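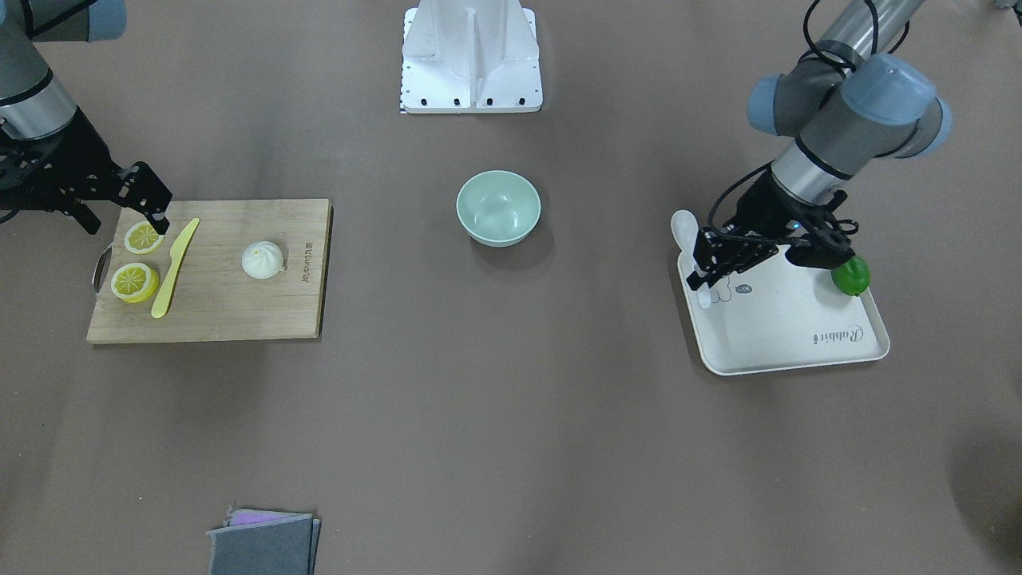 Nov 7, 2022
Aurelio Cortés

Second layup on the Trinden hull, tandem, cedar strip core. Outside glass went on in one session. Resin was the Zevcombe slow hardener again, and it gave us enough working time to get both ends wetted out before the middle started to drag. Last time with the fast stuff we were chasing it by the stern.

Stems still bother me. The bow stem pulled 3 mm to port when we took the clamps off. I marked it in pencil on the strongback so whoever planes it next can see where true center is. Don't trust the string line at station four — the nail moved.

Weights so far: bare hull 46 pounds before glass. That's heavier than the May boat and I think it's the strips. The Danzer cedar came in thicker at one end of the bundle than the other. Sanding will take some of it back but I don't want to go thin at the turn of the bilge. 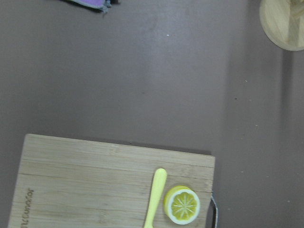

Bamboo cutting board on the table.

Gunwales: ash is cut and scarfed, not bent yet. The scarfs are 8 to 1. I'd like them dry-fitted before we pull the hull off the forms, even if it means working around the station molds. The Weltberg plans show the inwales going in after the decks. I did it that way on the last one and had to recut both decks, so this time inwales first.

Seats. Front one moves back from the drawing, amount to be settled once she's in the water with two people and a light pack. Holes stay undrilled until then.

Used up most of the 80 grit. Need more before the next sanding day, plus brushes and a box of bronze screws. The last box had 336 in it and we're down to the bottom. 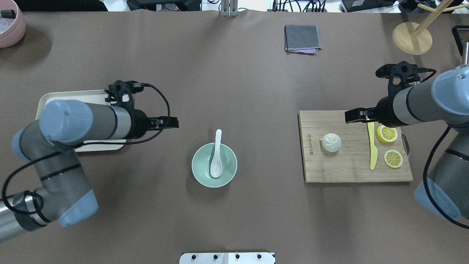
Aurelio, leave the forms in until the inwales are glued as well as fitted. If you pull them after a dry fit the sides will spring out, and you'll be fighting that with clamps the whole length.

Fine, forms stay in. Moved the hull turn back accordingly. Fill coat goes on next, heater on low overnight first.

Last updated Nov 8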